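Community > Teachers' Lounge > Classroom Technology > Tablets at home: who pays when they break?

ylva_s
October 2018

Hello all. I teach grade 5 in Ham, and this year our school gave every student a tablet to take home. We have 441 of them in the building. The lessons are in Lidollow, and the homework is there also. I like it more than I expected to.

My problem is the repair fee. Parents must sign that they pay 100 for a broken screen, no matter how it happened. Two families in my class did not sign, so their children leave the tablet at school and do the homework on paper. I must then type in their answers myself, or the program shows them as missing. How is it done at your schools?

Ylva Söderlund

cirninska_math
We had the same fee and dropped it after one year. Families who could pay were annoyed and the others hid the damage. I had a boy who read on half a screen until March. Now the school keeps a small stock of spare tablets and that is the end of it.

joar.ek
I don't agree with dropping it. When there was no fee with us, tablets came back with keys missing from the keyboard covers and one with a bite in the corner. A fee makes the family talk about where the thing is kept at night. But 100 is too much, and it should be only for the second accident.

ylva_s
Second accident is a good idea, I will bring it to our principal. Joar, who decides with you if it was an accident? The class teacher? I would not like to be the judge of this.

joar.ek
The office decides. I only write down what the child tells me. 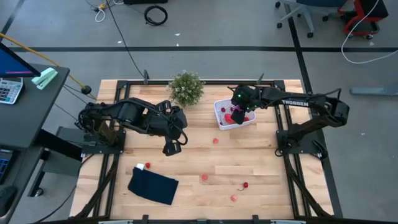

Two-arm table with the white basket.

Back to the tablets. Please check also if your contract with Tosotik covers screens. Ours did, and we paid for repairs a whole term before somebody read page 2.

pelle_k
Can I ask the unpopular question? Why does homework in grade 5 need a tablet at all? Mine take home a workbook. It costs less than a charger and it works on the bus.

cirninska_math
Because my students get the answer checked at once and I don't carry home a bag of workbooks. Fractions went much better for my class this way. For reading I would say you are right, I still use paper.

pelle_k
Checked at once, yes. They also guess at once, until the box turns green. I have seen my own daughter do it at the kitchen table.

ylva_s
Both are true in my class. The quick ones guess, and the careful ones like that they can try again without me seeing the red ink. But please, the school has already bought them, so my question is only about the fee and the two children without a tablet at home.

joar.ek
For the typing: in Lidollow you can mark a task as "handed in on paper". It is under the student's name, in the menu with the small gear. Then it is not counted as missing. You don't need to type anything.

ylva_s
I found it. Thank you, this saves me my whole Sunday evenings! I will write again when I have spoken with the principal about the second accident rule.

Contact the moderators | Terms of use | Copyright Teachers' Lounge Community | Back to top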